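Keeping a foam shape board in good condition

Filed under: Toys and playroom. 9 comments

We have in our house one shape sorter made of foam, the flat kind, where the child puts each block through the hole with the same shape. It is a nice toy because it makes no noise when it falls. But foam needs a different care than wood or hard plastic, and I made some mistakes before I learned it. I write down what works for us.

Washing. Use a bowl of lukewarm water with one small spoon of dish soap. Press the board softly with a sponge and do not twist it. If you twist it, small cracks come in the thin places between the holes, and there it will break first. For the corners inside the holes I take an old soft toothbrush.

Drying. Press the board between two towels, then leave it flat on a rack until the next morning. I once put it standing behind the radiator, and it got a curve that stayed for weeks. To make it flat again I laid it under a baking tray with heavy books, 6 nights in a row.

Dust and hair. The surface of foam holds every crumb. A lint roller takes them off, but choose one which is not very sticky. The damp palm of your hand is also good, and it costs nothing.

Where to play. Put the board on a smooth table and not on the carpet. On the carpet the blocks sink a little and the child pushes harder, so the edges of the holes wear out. With a plain table you also see the table color through the openings, and for a small child it is easier to find the right place for the block.

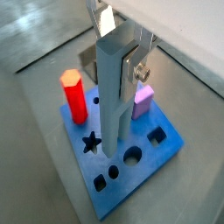 Brittany Lemieux wrote to me that in her home the long blocks were the difficult ones, as her son held them at the very top and they tipped over before they reached the board. She showed him to hold the block lower, near the end that goes in, and after one Saturday of practice he did it alone.

I tried her advice with my daughter and I can recommend it. Begin with the round hole, where it does not matter how you turn the block. The star I would leave for the last.

Storing. Keep the board lying flat, with nothing heavy over it, and away from the window, where the sun makes the color pale. The blocks go in a cotton bag with a string. I use a Hallix bag that came with bed sheets, but any bag is fine if air can go in. Please do not close the foam in plastic when it is still damp, it will smell.

If a thin piece is already torn, look in the comments under my page on glue for soft materials.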